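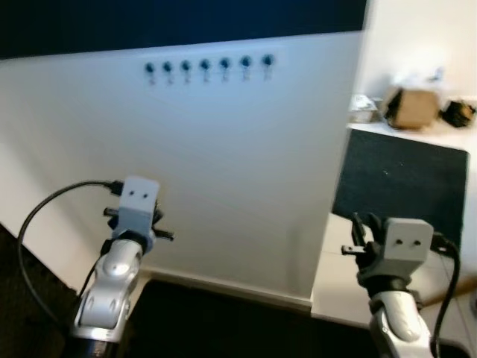

4.2 The open-day demonstration

Our second field test took place during the Ostrowski open day, when 1,352 people came through the building and a good share of them stopped at our station. We had expected polite interest. What we got was a line out the door, and children who asked better questions than some of our reviewers! Many of the youngest visitors talked to the grippers directly, and the two round dark holes on top of each housing, so much like a pair of eyes, surely helped (Figure 3). The row of dark knobs along the top of the white panel gave people something to point at when they asked what the arms could reach.

Natalina Galli led the sessions and Oliwia Kaczorowski took notes on visitor comments. Each session ran on the Skaker controller with the same settings as in Section 4.1, and visitors could ask for a repeat at any time - most did. Six groups stayed on to talk about teaching the arms new tasks by hand, a topic we take up in Section 5.

Figure 3. The two arms at the panel, seen from the head camera.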